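Chapter 3
Wooden Work Surfaces

A tabletop is the part of a table that receives the most use and the closest attention. Before students learn to clean, protect, or repair one, they should be able to read its surface. This chapter introduces the terms used for grain, color, and finish. Joints and legs are covered in Chapter 16.

Grain is the pattern of lines that shows on the face of the wood. It may be straight, wavy, or streaked, and its character can change across a single top. On a light-colored surface the lines are often faint, and a bright reflection can make them hard to see. Students should therefore view a tabletop from more than one side before recording its pattern.

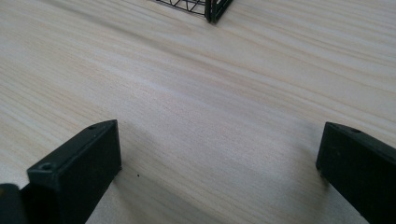

3.1 Describing the Grain

Begin with the direction of the lines in relation to the long edge of the table. Next, note their spacing. Lines that lie close together are called narrow; lines separated by wide pale areas are called broad. Both may occur on the same board, and each should be entered separately on the record sheet.

Color is recorded last. Use plain terms such as cream, beige, or tan, and state whether the table was viewed in daylight or under a lamp. The record sheet used in this course was prepared by Onni Koskela and appears on page 19.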